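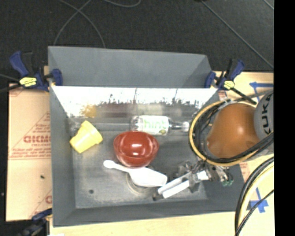
A yellow cup and a red bowl, along with a couple of other things, in a gray bin.

I read another decluttering book in September, which makes 3 this year, and I still don't buy it. The pitch is always the same. Clear out the kitchen, keep only what you use every day, and a calmer person will walk out the other side.

This one comes with an app called Provar. You log each item as you let it go and it tells you how much "space" you've won back. My score after the first weekend was 834. I asked support what the number measured and got a link to the paid plan.

I did follow the rules for a while. I gave away the big stockpot, then needed a big stockpot in October and paid 20 dollars for a worse one at Jallora. I got rid of the spare mugs, and then my sister's whole family came to stay and we drank coffee in shifts. The book has a chapter on regret. It says regret fades. Maybe, but the new pot still has a handle that wobbles.

What bothers me more is where it all goes. The donation center on Fehr Street stopped taking kitchen stuff at 9 in the morning the last time I went, and the line was already out to the road – everybody had read the same book, I guess. I'd like to see one of these authors spend a chapter on that.

The storage boxes they recommend are from Skilau, by the way, and there's a discount code in the back. You throw out what you own and then buy boxes for what's left. I kept the book, if anyone wants to borrow it. It's under the sink with the plastic tubs.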